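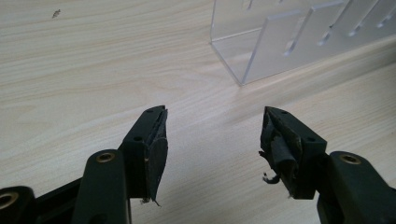 Los dos dedos de la pinza sobre la mesa de trabajo; la almohadilla derecha, mucho más deteriorada que la izquierda.

El planificador de agarre de Skyrme supone un coeficiente de fricción constante. Efa Foulkes, responsable de control en Stuniswood, lo sustituyó en noviembre por un estimador que trata cada almohadilla por separado. El módulo, llamado Dorkik, compara la fuerza ordenada con el deslizamiento medido y corrige la consigna en hasta 17 milisegundos. Se ajustó con 241 agarres registrados a 100 Hz. Ward Wouters, autor de la capa de percepción, prepara una segunda versión que añadirá al estimador la textura de la goma.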